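Work Before and After the Fall
Speaker notes - Li-hua Kong
Dindard Community Church, adult class, Dec 11, 2022

Opening

Thank the class for having me. Bibles are on the back shelf. We need Genesis 1 to 3 open the whole time, and Ecclesiastes 2 near the end.

Start with a show of hands. Who has heard a sermon on prayer this year? Who has heard one on work? Wait for it. Most people spend far more hours at work than in church, and many have never been taught that the two have anything to do with each other.

By work I mean paid and unpaid. Cooking for a family counts. So does looking after a parent. Say this early so the retired people don't tune out.

Point one: work comes first

Read Genesis 2:15 aloud. The man is put in the garden "to dress it and to keep it." Ask what chapter we are in. The curse on the ground does not come until chapter 3. A lot of people carry the idea that work is the punishment. The text doesn't say that.

Two Hebrew verbs here. Abad is to work or serve. Shamar is to keep or guard. Both are used later for what the Levites do at the tabernacle (Numbers 3:7-8). Don't spend more than 2 minutes on this. Last time at Vostedus I spent far too long on the verbs and lost the room.

Also worth a mention: God works in chapter 1 and rests in chapter 2. Rest is part of the pattern before anyone is tired.

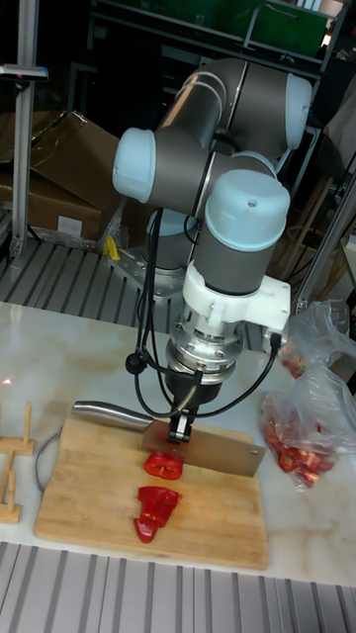 Cleaver blade on a wooden cutting board.

Point two: the ground is cursed

Read Genesis 3:17-19. Go slowly. Ask the class what exactly is cursed. Someone will say "work." Send them back to verse 17. It is the ground.

What changes is that work now pushes back. Thorns, sweat, crops that fail. Ask for present-day thorns and take three or four answers. If it's quiet, use my own: I was in the accounts office at Zista for years, and one December I closed the books, found an error on the first page, and had to do the whole thing over. Keep it short.

Be careful here. There may be people in the room who are out of work, or who can't work because of illness. Their worth is not in what they produce. Genesis 1:27 comes before Genesis 2:15, and the image of God is given before any job is. Say this plainly and look up from the notes when saying it.

Expected question: does this mean labor-saving tools are a way of dodging the curse? I don't think so. Genesis 4:22 mentions Tubal-cain forging tools of bronze and iron, and the text reports it without blame. Easing hard labor can be a kindness. The trouble comes when a tool becomes the thing we trust (Isaiah 2:8 is useful). If there is interest, let it run, but stop by the half hour.

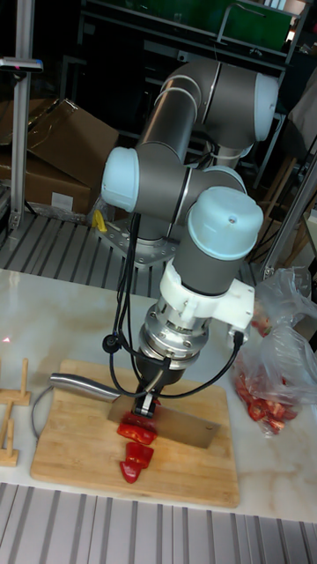 Arm and cleaver at the cutting station.

Point three: the Preacher's complaint

Ecclesiastes 2:18-23, then verse 24. Have two different readers, one for each part. The first part is bleak and should be allowed to sound bleak. He has built, planted and gathered, and will leave it all to someone who may be a fool.

Then verse 24: eat and drink, and find enjoyment in toil, as from the hand of God. Some commentators take this as a shrug. I read it as thanks. Tell them good readers differ.

Cross-reference if time: 1 Corinthians 15:58, "your labor is not in vain in the Lord." Paul puts it at the end of a chapter on the resurrection. Point out where it sits.

Group discussion

Groups of four or so, 20 minutes. Questions are on the handout:
What part of your work feels most like keeping the garden?
Where are the thorns?
Is there a job you look down on, and what would Genesis 2 say about that?

Walk between the tables. Don't join in unless asked.

Closing

Pull them back, take one comment from each table. Read Psalm 90:17 together, "establish thou the work of our hands upon us." Pray.

Notices: the Au family still needs help on moving day. Next class is on the Sabbath, read Exodus 20:8-11 and Mark 2:23-28. Spare handouts go back in the blue folder.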